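Pumgate Folding Table -- large, white

Hello again! I've had so many messages asking which table we use for sorting and folding that it finally gets a page of its own. It's the Pumgate, in the large size, and we sell it because I wouldn't be without mine (I've got two now, which is greedy, I know).

I came to it the long way round. For years I folded on the bed, then on an old Trekine trestle that wobbled whenever I leaned on it, and shirts kept sliding off the back. The Pumgate doesn't wobble. It's heavy, mind you -- it took two of us to get the first one up the stairs, and we had words on the landing -- but once it's down it stays down.

The top is wipe-clean and pale, and I do mean white, so you'll spot a stray sock or a bit of fluff straight away. You'll also spot tea. A damp cloth and a drop of washing-up liquid sorts most things out, though please don't go at it with a scouring pad like I did in September. There's a dull patch at one end of mine now and it's entirely my own fault.

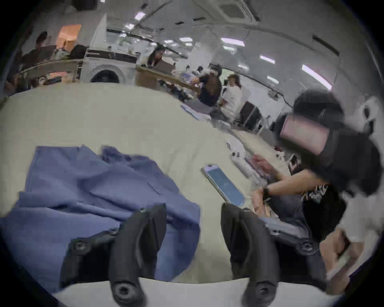 Size is the thing I get asked about most, so let me talk about that. If you're used to a kitchen worktop you may think you don't need one this big, but folding eats up space, especially when other people want to get at the table too. Look at how much of it one crumpled blue cloth can take over before anybody has smoothed it out, and there's a phone and a white bottle lying on there as well! I like to keep one end clear for finished piles and let the other end be as messy as it wants. If you're short on room, the Jakness is the narrower one and it's very nice, only you'll be doing your sheets in quarters.

Height is fixed, I'm afraid. It suits me fine standing up, but my sister finds it a touch high and wears her thick-soled shoes. The Ambrosio has legs you can adjust, if that matters to you.

What you get: the top, the legs, a bag of 12 bolts and the little spanner. Do the bolts up loosely first and tighten them once it's standing, or you'll be starting again.

Price is £391 with delivery to your door. Orders in by Tuesday lunchtime go out the same week. We don't carry upstairs, sorry -- see above re: the landing! Any questions, send me a message and I'll get the tape measure out.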